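FOR IMMEDIATE RELEASE
May 15, 2022

**Metico opens its doors: two arms, one basket and plenty of questions**

GRERKAU. Metico held its first open day at the Grerkau workshop this week. Visitors from local schools, two care homes and the trade press. Doors open at 11, first demonstration straight after, and a full room for most of them.

The main draw was Dretitano, the firm's two-armed handling system, working on soft toys. Small, squashy, odd shapes. Much harder to grip than a box, and that is why the team picked them. 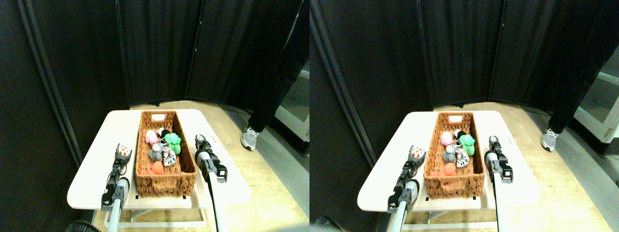 *Dretitano at the toy basket during the Metico open day, Grerkau.*

"People expect us to show them something heavy," said Kenneth Enriquez, head of demonstrations at Metico. "A plush pig is a better test. It gives when you squeeze it, it leans on its neighbours, and no two grips are the same. If we can sort toys we can sort a lot of other things."

Each demonstration ran for seven minutes, with time for questions after. Most asked: how does it know how hard to pinch? Second most asked: can it do laundry? (Not yet. The team is looking at towels.)

Toys were changed over between sessions so that regular visitors got something new to look at. Other groups had a yellow duck and a striped tiger in the basket, along with a spotted cow. The duck was a clear favourite with the younger guests.

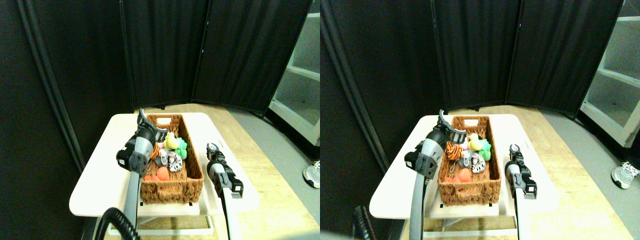 ## What comes next

Metico will place three Dretitano units with Mittal, the returns and repacking firm, for a trial begining in December. The units will work on mixed soft goods at Mittal's Grerkau site, alongside existing staff. Target for the trial is 1000 items a day accross all three.

"We get everything back. Teddies, slippers, cushions," said Letay Gebretsadik, operations lead at Mittal. "Came along to see it working close up, asked a lot of awkward questions, got straight answers. Looking forward to having it on our own floor."

## Further visits

More open days are planned, dates to be confirmed. Groups should book ahead, places limited. Step-free access, parking at the rear. School parties welcome, one adult per group please.

## Press contact

Kenneth Enriquez, Metico, Grerkau. Interviews and site visits by arrangement.

ENDS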